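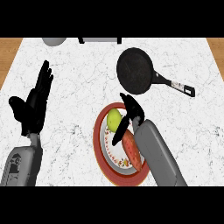

Computer rendering: two robot arms at a white marble countertop.

Kidney Stones: Preventing the Second One

14 shares | 3 comments

Patients who have passed a kidney stone tend to remember the pain in detail and the follow-up instructions hardly at all. Dr. Tamsin Halvorsen, a nephrologist, directs the Stone Prevention Clinic at Van Dusen Medical Center, where the staff recorded 3967 patient visits in the past fiscal year. She met with the Health Information Office in July to discuss why stones come back and what can be done after the first episode.

"The emergency is usually handled well," Dr. Halvorsen said. "The patient has imaging, receives medicine for pain and nausea, and either passes the stone at home or is referred to urology. What is often missing is the next appointment. Many people arrive here after their third or fourth stone, and no one has ever asked them what the first one was made of."

Most kidney stones contain calcium, usually in the form of calcium oxalate. Others are made of uric acid, of calcium phosphate, or of struvite, a mineral associated with certain urinary tract infections. A small number are made of cystine and result from an inherited condition. Treatment differs for each, and the clinic asks patients to strain their urine and bring in any fragment they recover.

"A clean, dry container is fine," she said. "We send the fragment to the laboratory. If the report says uric acid, we may be able to dissolve the remaining stones with medicine that makes the urine less acidic. We cannot do that with a calcium oxalate stone, so the report changes the conversation completely."

When no fragment is available, the clinic relies on blood tests, imaging, and a 24-hour urine collection. The collection measures volume, calcium, oxalate, citrate, uric acid, sodium, and several other values. Dr. Halvorsen acknowledged that patients dislike it.

"It is inconvenient. People have to keep a jug with them for a full day, and they are told to begin after the first urination of the morning and to include the first one of the next morning. A fair number of collections come back incomplete. We ask patients to eat and drink as they usually do, and some of them drink twice their normal amount that day in order to do well on the test. Then the result describes a person who does not exist."

Paloma Iwasaki, the clinic's registered dietitian, reviews the results with each patient in a 20-minute visit. She said the most common misunderstanding concerns calcium in food.

"Patients hear that the stone contains calcium and they stop drinking milk," Ms. Iwasaki said. "For most of them that is the wrong step. Calcium eaten with a meal binds to oxalate in the intestine, and the oxalate leaves the body in the stool. When calcium is removed from the diet, more oxalate is absorbed and reaches the kidney. I spend much of the visit putting yogurt back on the list."

Supplements are considered separately. Calcium tablets taken between meals may raise the amount of calcium in the urine without binding oxalate from food. High doses of vitamin C can increase oxalate as well. The clinic asks patients to bring every bottle they use, including powders and herbal products.

Sodium receives more attention than many patients expect. A diet high in salt causes the kidneys to release more calcium into the urine. Ms. Iwasaki reviews bread, canned soup, deli meat, and restaurant meals before she discusses spinach, almonds, or other foods high in oxalate.

"I do not hand out a list of 200 forbidden foods," she said. "I have seen those lists. Patients carry them for a month and then give up on all of it. If the urine oxalate is normal, there may be little to gain by restricting it."

Fluid remains the foundation of prevention for every type of stone. The usual goal is enough fluid to produce at least two and a half liters of urine per day, which generally requires drinking more than that amount. People who work in hot conditions, or who cannot leave their work to use a restroom, often have difficulty meeting the goal. Patients with heart failure or advanced kidney disease should not increase their fluids without advice from their own physician.

Rafferty Gallagher, a roofer who has been a patient at the clinic for three years, agreed to be interviewed for this article. He had passed five stones before his first visit.

"I was drinking plenty, I thought," Mr. Gallagher said. "Then they measured it and I was under a liter out. In summer I was sweating the rest. They had me set an alarm for ten in the morning and again at two, and I keep a second cooler in the truck that is only water. I still don't like the lemon in it, but I drink it."

Lemon juice contains citrate, which helps keep calcium from forming crystals. When diet and fluids do not correct a low citrate level, the clinic may prescribe potassium citrate. Thiazide diuretics are sometimes used for patients with high urine calcium, and allopurinol for selected patients with high uric acid. Dr. Halvorsen noted that the evidence for thiazides has been debated in recent years, and that she discusses this openly with patients before prescribing.

A second urine collection is normally scheduled 12 weeks after treatment begins. Imaging is repeated at intervals that depend on the patient's history.

Asked when a person with a suspected stone should seek emergency care, Dr. Halvorsen was direct. "Fever or chills with flank pain. An infected kidney behind a blocked ureter is a true emergency, and it can become life-threatening in hours. I would add vomiting that prevents a person from keeping fluids down, being unable to urinate, and pain that cannot be controlled at home. Anyone who is pregnant or has only one kidney should call right away as well."

The clinic accepts referrals from primary care, urology, and emergency medicine. Patients may also refer themselves after a first stone, although some insurance plans require prior approval. Ms. Iwasaki asks new patients to write down three ordinary days of meals before the first visit, including drinks and anything eaten in the car.

This article is for general education and does not replace the advice of a health care professional.

Sign up for the Van Dusen health newsletter. Enter your email address to receive one message a month. You may unsubscribe at any time.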